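Golum Fabric Steamer: Set-Up Guide
Section 4. First use on knitwear

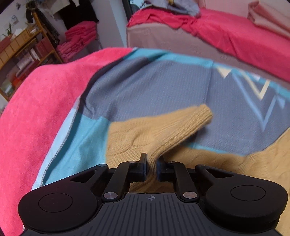
Fig. 4. Cable-knit sweater spread on a patterned blanket, one cuff held.

The box says "ready in seconds." Plan on longer. The tank holds 300 ml, and a cold unit needs time before the steam is any use on thick yarn.

1. Read the care label on the garment first. If it says no steam, believe the label over our leaflet.
2. Fill the tank to the line with plain water. The Clesolar scented additive sold alongside this unit is optional. We saw no difference in the finish, and it left a ring in the tank.
3. Seat the tank until it clicks. If it rocks, take it off and try again.
4. Plug in and wait for a steady light. A blinking light means the unit is still heating, whatever the quick-start card tells you.
5. Point the head away from you and run it until the spitting stops.
6. Lay the knit flat on a folded blanket or towel. Hold the head just above the surface and let the steam drop in. Do not press on cables or ribbing.
7. Shape cuffs and hem by hand once the steam is off. Leave flat until dry.

CAUTION: Steam burns. Keep fingers clear of the head, and never steam a garment while someone is wearing it.

NOTE: "Wool mode" (button 2) lowers the steam output. It will not unshrink a sweater, despite the claim on the sleeve of the box.

NOTE: The Rind descaling reminder comes on after 201 uses. In hard-water areas, descale well before that.

For part numbers, see Section 7.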